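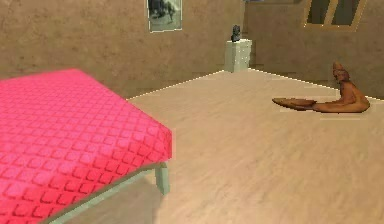 Kundero is looking for paid participants for a study of how people judge simulated robot tasks. You will look at rendered rooms and write one instruction for each, such as how to get from the pink bed to the carved figure on the floor. Sessions last three hours.
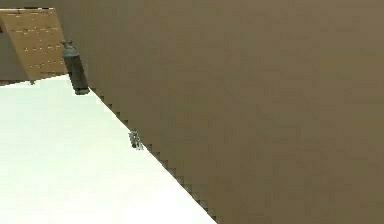

The second part tests our result on blocked views — people wrote vaguer instructions when something hid part of the workspace. You will write for views like the one where a brown surface covers much of a white table, then rate 4 replies. No experience needed. Write to Iman Ragab at the Hoddale office by June 22, 2022.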